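Publié le 4/7/24 par Brynhildur Stougaard
Vie de l'atelier > Comptes rendus > Réception et reprise des cartons

Bon, c'est moi qui tenais le stylo cette fois, donc ne m'en voulez pas si ça part un peu dans tous les sens (j'écris comme je prends des notes). Étaient là l'équipe réception au complet, les deux régleurs, la maintenance et notre interlocutrice de chez Nenda, qui suit l'installation depuis le début. L'équipe du soir avait envoyé ses questions par écrit, je les ai lues à voix haute. Le compte rendu précédent est adopté, avec une correction : j'avais noté « Bradon » à la place de « Wuisan » pour le quai des retours, pardon à tous les deux !

1. Où en est le poste de dépose du ruban

Le poste Hitik travaille maintenant sur les vrais cartons de retour, avec leurs étiquettes, leurs restes de colle et tout ce qu'on leur connaît. Les deux bras se partagent le travail sur le carton posé à plat et on garde une personne à côté pendant toute la durée de l'essai.

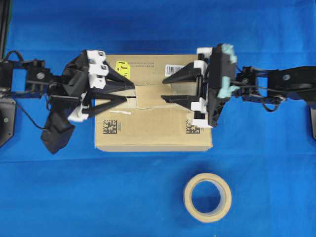

Côté rythme, Nenda nous donne roughly rien de définitif, et je préfère ça à une belle promesse. Sur la dernière série, 39 cartons ont été repris sans que l'opérateur intervienne, sur 90 présentés. L'équipe trouve ça encourageant, moi aussi, mais ça veut dire qu'on intervient encore sur plus de la moitié, et il faut que le planning en tienne compte. La demande de l'équipe du soir de ne pas réduire l'effectif avant la fin de l'essai est acceptée. C'est noté noir sur blanc, vous pourrez me le ressortir.

2. Ce que ça change pour les mains (et pour le dos)

Longue discussion, et la plus intéressante à mon avis. Plusieurs d'entre nous ont passé des années à gratter du ruban avec l'ongle ou le cutter, et personne ne regrette les coupures. En revanche, on a peur de perdre le coup de main. Les anciens sentent tout de suite si le papier va partir avec la colle, et cette connaissance-là n'est écrite nulle part. On a donc décidé de l'écrire : chacun note ses trucs dans le cahier du poste, même en trois mots, et les régleurs s'en servent pour ajuster les gestes.

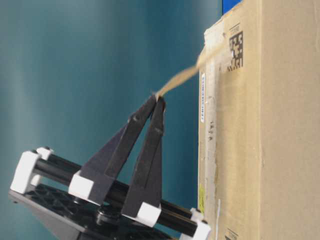
La question de la formation est revenue aussitôt. Pour l'instant, seuls les régleurs savent reprendre la main sur le poste, et ça coince dès que l'un des deux est en congé. On veut que toute l'équipe réception sache au moins arrêter, dégager et relancer. Il faudra surtout apprendre à regarder le bon endroit : quand la bande est tendue comme ça entre le bout des doigts et le coin du carton, avec le ruban qui vrille un peu, c'est là qu'on surveille l'angle de traction, et c'est exactement ce que nos anciens savent lire. La formation se fera par groupes de 4 personnes, sur le temps de travail (j'insiste, la question a été posée deux fois).

3. Les cartons abîmés

On a parlé des déchirures. Quand la couche du dessus s'arrache, le carton ne peut plus repartir chez Bradon, qui refuse les surfaces pelées. La maintenance soupçonne la vitesse, les régleurs plutôt la prise de départ, et on n'a pas tranché. En attendant, on met de côté tous les cartons déchirés sur la palette du fond, sans les aplatir s'il vous plaît, pour qu'on puisse comparer. Il reste aussi le cas des étiquettes collées près du ruban : l'opérateur continue de décider s'il faut les garder.
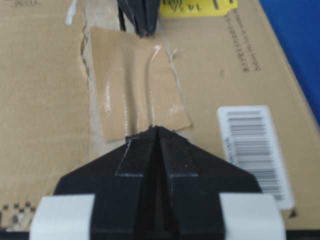
4. Organisation et suites à donner

- Rotation : 2 heures maximum de surveillance d'affilée, ensuite on change de poste. Surveiller sans rien faire, ça fatigue drôlement !
- Cahier du poste : je le dépose lundi matin à la réception, avec un stylo attaché (on verra combien de temps il tient).
- Fiche d'arrêt : Nenda nous envoie une version en français, la maintenance la relit avant affichage.
- Intitulés de poste : la direction doit nous dire par écrit si la surveillance du poste change la classification. Réponse attendue avant la prochaine réunion.
- Bilan complet de l'essai : en septembre, avec l'équipe du soir présente cette fois, on décalera l'horaire pour elle.

Questions diverses : le bruit du compresseur près du quai Wuisan, toujours pas réglé, la maintenance repasse. Si j'ai oublié ou déformé quelque chose, dites-le-moi et je corrige.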